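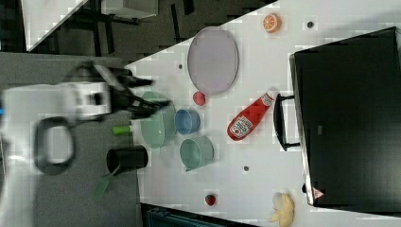 ## 3. Clearing the table after a meal

I do this part the same way every time, and I'd suggest you try my order once before inventing your own (you will, everybody does!).

1. Start with food. Cut fruit, like half an orange, goes cut side down in a small lidded tub and into the fridge. I use the Lerel ones, but any tub works.
2. Close the ketchup and wipe the neck with a damp cloth. Stand it back up in the door shelf – a bottle left lying on its side will find a way to leak, trust me.
3. Scrape the plates, then the bowls. Oval plates go in the back row of the rack, where they don't block the spray arm.
4. Nest the bowls by size, biggest at the bottom, and carry them over in one trip.
5. Cups last, upside down on the top rack.
6. Wipe the table from the far side toward you and catch the crumbs in your hand.

**Note:** If your plastic bowls have gone cloudy, soak them in 300 ml of warm water with a good splash of white vinegar. I leave mine overnight.

**Caution:** Keep plastic off the oven top while it's still warm. I lost a perfectly nice Zelex bowl that way in April.

For stains on a white tabletop, see section 5.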